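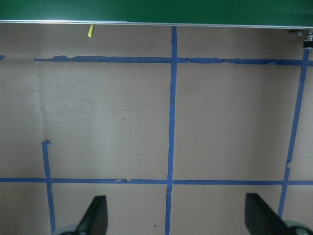

The sorting table has long been the least regarded piece of furniture in a working archive. Shelving is costed, climate control is debated at length, and reading rooms are opened with speeches, while the surface on which papers are first laid out is usually whatever happened to be left over. At the Awad Collection, which holds the records of three former shipping and textile houses, staff have spent the past two years giving that surface proper attention. Their approach is modest in its means. A plain tan board is divided into rectangles with strips of blue tape, and each rectangle is given a single purpose for as long as a sorting session lasts. The tape is torn by hand and the ends fray, and at busy periods a line may thin or split along its length before anyone replaces it.

The method was introduced by Randa Ghanem, head of collections care, shortly after the arrival of the Skoline papers. These came to the archive in 900 boxes, many of them packed in haste when the firm left its last premises. Invoices had been folded into pattern books, and private letters were found between the pages of stock ledgers. An initial survey put the number of loose items in the first delivery alone at 3,000.

"We had excellent catalogue software and nowhere sensible to put a piece of paper down," Ms Ghanem recalls. "Items were being described correctly and then returned to the wrong pile. The fault lay in the table, and we had been looking for it in the database."

The archive had first tried trays. They were borrowed from the conservation studio and proved too deep, so that small items slid beneath larger ones and were missed at the end of the day. Printed mats followed, and were abandoned when it was found that no two deliveries called for the same arrangement. A grid marked in tape could be altered in minutes. For bound volumes, the rectangles are made large and few. For receipts, tickets and fabric labels, a session may begin with several narrow divisions along one side, to be merged as the groups become clear.

The rules governing the grid run to a single page. Every rectangle is named before sorting starts, and the names are written on a sheet kept beside the table. Nothing may rest across a line. An item that belongs to two groups goes into neither, and is placed in a rectangle reserved for queries, which must be cleared before the table is left. Samer Bataineh, the archivist responsible for business records, regards this last provision as the most valuable of all.

"A query pile will grow if it is allowed to," he says. "When it has edges, people notice that it is full. They stop and settle the questions while they still remember them."

Mr Bataineh has also made a study of how colleagues behave at the table. New members of staff, he observes, tend to fill the corners first and leave the middle clear, as though expecting to be asked to move. More experienced sorters place the most active group directly before them and work outwards. The archive now teaches the second habit during induction, together with the handling of brittle paper and the correct way to lift a folded plan.

Tape and historic documents are not natural companions, and the practice was not adopted without objection. Melati Tambunan, the paper conservator, asked for assurances that no adhesive would come into contact with original material. Her conditions are now part of the written procedure. A sheet of clear polyester film is laid over the grid before any original is brought to the table, and the film is wiped down at the close of each session. Boards are checked every Friday for loose ends and for grit, which Ms Tambunan considers a greater danger to paper than most visitors suppose.

"A grain of sand under a photograph does lasting harm," she says. "I would rather see a scruffy line of tape beneath clean film than a handsome table that has not been dusted."

Interest from other institutions has been steady. The Hilen Museum of Trade has adopted a version of the grid for its button and trimming collection, and Musyoka Rugemalira, its registrar, reports that the same arrangement has since been taken up in the museum's photography room. There the rectangles are used to hold objects awaiting their turn, in the order in which they will be returned to store.

Work on the Skoline papers continues. The correspondence series is expected to open to readers in March, beginning with the letters exchanged between the firm and its agents at Plilletti. The pattern books will follow once conservation treatment has been completed. Readers wishing to consult either series should write to the enquiries desk in advance, giving the years and the names of any agents in which they are interested.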